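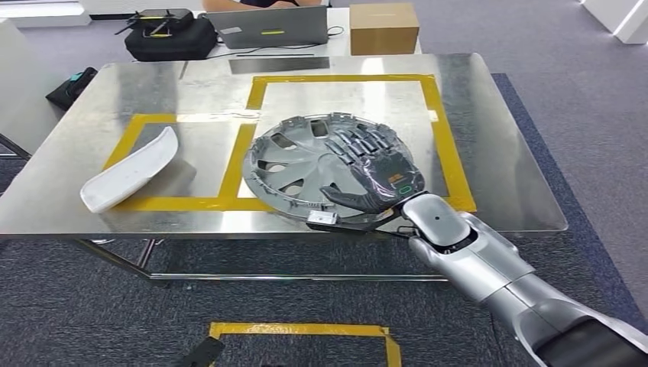 Can a council member be in the opposition and still run the budget hearings?

Posted by porchlight_79 on 11/27/24

Hi all, I moved to Stondberg last year and I've gotten weirdly hooked on watching the city council (I know, I know). Back in October the budget hearings started getting really lively. The member who chairs them isn't part of the majority group on the council. She votes against most of what the mayor proposes, and she spent almost an entire evening grilling the public works director over the Tremblay Street drainage contract. It was great TV, at least by the standards of channel 101.

What I don't get is how she has that job in the first place. Where I used to live, the majority kept every chair for itself and the other side got maybe ten minutes at the end to complain. Is it a rule here that the opposition gets the budget hearings? A favor? And can the mayor's people just take it away from her if she keeps this up? My neighbor swears they can do it overnight, but he also swears the drainage contract was decided at a barbecue, so I'd like a second opinion.

Also, is there any point in me going down there to speak, or is it all settled before they open the doors?

jesa_river_rat

Yes they can remove her. Majority rules. They won't because it would look terrible. Go to the meeting if you want but get there early, the parking behind city hall fills up and they will ticket you on Feltine.

countingvotes

I've been going to these things for years, so let me try to untangle it a bit, because the answer above is half right.

There's no law that says the opposition gets the budget hearings. It's a custom written into the council's own rules, which they adopt again at the start of every term. The way ours read, the chairs get split up according to how many seats each group holds, and the smaller group gets to pick one before the last round. For as long as I've been watching, they've picked budget every time. You would too! It's the only one where department heads have to show up and answer questions on the record, and it's the only one the local paper bothers to cover from start to finish.

As for taking it away from her, they'd have to amend the rules in the middle of the term. That needs a motion, a notice period of one full meeting, and then a vote of two-thirds of the members. The mayor's side has a majority but they don't have two-thirds, so they'd need to peel off somebody from her own group or get the independent from the Jesa ward. I can't see it happening over a drainage contract. What they can do (and this is what your neighbor might be thinking of) is move an item out of her hearings and take it straight to the full council. That only takes a simple majority and yes, it can be done in one night. They did it with the bus garage a few years back and people were furious for a week and then forgot all about it.

Keep in mind the chair doesn't decide anything on her own. She sets the order, she decides who gets called and for how long, and she has one vote like everybody else. If you watched that whole evening you probably noticed that the contract still went through to the full council with no changes. The grilling matters for getting stuff said out loud, and I think she's very good at it, but I wouldn't confuse it with winning.

On speaking: please go! You sign up on the sheet by the door before the meeting is called to order and you get two minutes. Write it out and time yourself at home, because two minutes is a lot shorter than it feels in your kitchen. If you want to talk about the contract, say the item number first. I believe it's still listed as 2118 but check the agenda, they renumber things when an item gets carried over. Is it settled before they open the doors? The vote mostly is. The smaller stuff, like when the work starts and which blocks get dug up first, I've seen change because three or four people from the same street showed up and were specific about it.

You can also email the clerk and ask for a copy of the rules. It's a short document and kind of a dull read, but the part on chairs is near the front.

porchlight_79

Thank you, this is so much more than I hoped for! I had no idea about the bus garage thing. I emailed the clerk this morning and I'm going to try to get two people from my block to come along. Still not sure about the barbecue.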